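About Wemska

Wemska is a wash-and-fold laundry. You bring us a bag of clothes, we wash it, dry it, fold it and hand it back. We have been asked to make that sound like more than it is, and we would like to avoid doing so.

Most laundries promise to give you back your weekend. We don't know what you do with your weekends, and folding a load of clothes doesn't take one up. What it does take is a stretch of dull, fiddly work that a lot of people put off until the clean clothes have sat in the bag long enough to need ironing. We do the dull part for money. If you enjoy folding, or you don't mind it, you don't need us and you should keep your cash.

How we started

Margareta Ene opened the shop in June with 3 washers, a counter and a wooden table she had been using to eat dinner on. She had spent years in the back of a larger laundry called Amora, where folding was judged by how fast the stack went out the door. She thought the stacks looked fine from the front and terrible once you picked up the second shirt. Her view then, and it is still her view, is that a fold should be judged after it has been carried home, put in a drawer and taken out again.

Amora was later bought by Gravalex and the branch closed. Some of its customers came to us. Some of them went to Gravalex's other branch and seem perfectly happy there.

The table

Everything gets folded on wood. We tried a padded surface for a while on the advice of a supplier, who told us that it would cut down on creases. We couldn't see any difference in the clothes, and we could see a difference in the invoice. Wood is flat, it wipes clean and fabric slides on it just enough.

Pants are folded lengthwise first. The legs go one over the other, the strip gets pulled straight from end to end, and only then does anyone think about folding it shorter. People who fold pants in a hurry skip the pulling, and that is how you end up with a hard line across the knee that wasn't there when the pants came out of the dryer.
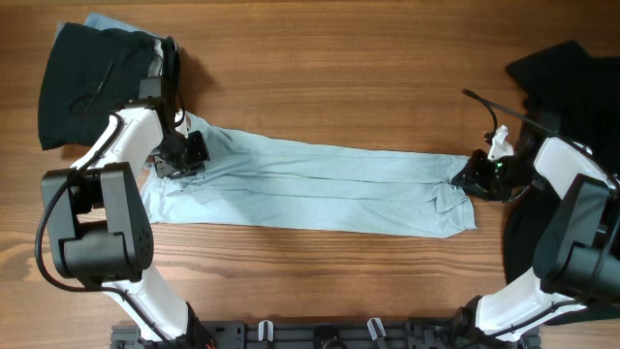

A light blue length on the table, with the far end still to be smoothed.

Hems and cuffs are where most of the trouble is. They bunch, and if you fold over the bunch you have pressed it in for the week. We flatten them by hand. There are products sold for this, sprays mostly, and we have yet to meet one that did more than a palm does.

What we think about folding methods

We get asked which method we use. There are books about it, and there are plastic boards, and one customer kindly brought us a board made by a firm called Urban and left it here for a month. It made very even rectangles out of medium T-shirts. It was no use for a child's shirt or for anything with a thick collar, and we gave it back.

Our own method for T-shirts is the one most people's parents used. Face down, sides in, sleeves back, bottom up. We don't roll unless you ask us to. Rolling is said to save space, and in a suitcase it may, but we have tried it in an ordinary drawer and got the same number of shirts in both ways.

We are also doubtful about the claim that you have to fold clothes the minute the dryer stops. It helps with dress shirts. A cotton tee can lie in a heap for a bit and be none the worse, provided somebody shakes it out properly before it gets folded.

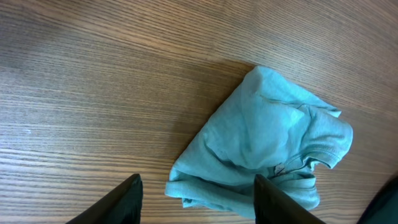 Light teal T-shirt, not folded yet.

Shaking out is the step we would defend if we had to pick one. Sleeves fold back on themselves, and a sleeve that has done that will stay that way inside the finished square, where you won't notice until you put the shirt on.

What it costs and what you get

A standard bag holds up to 80 items if they are small, fewer if you wear a lot of denim. We charge by the bag. We don't charge by weight – scales in this business have a way of reading generously, and we would sooner not have the argument.

In our last full month before this page was rewritten we folded 463 bags. We mention it for the people who ask whether we are big enough to cope with a family of six. We are. We are not big enough to cope with a hotel, and we have told two of them so.

There is no membership. We were shown a plan for one, with a points card that paid out at 1000 points, and when we worked through it the customer came out ahead by almost nothing. So the price is the price on the board.

Things we don't do

We don't do dry cleaning, leather, wedding dresses or curtains with a lining. We don't take out old stains that have already been through a hot dryer, and we would be careful of anyone who says they can do it every time. We don't match socks beyond a reasonable effort. Odd ones come back in a paper bag on top.

We don't call ourselves green. We wash in cold water unless the label says otherwise and we use unscented detergent, mainly for the sake of our own hands. You can decide what to call that.

Complaints

If a fold is bad, bring it back and Margareta will redo it at the counter while you wait. If something has shrunk, bring it back along with the label if it has one. We keep a book of complaints under the counter and you are welcome to read it – the longest entry is about a fitted sheet, and the customer was right.

Page last updated 11 August 2020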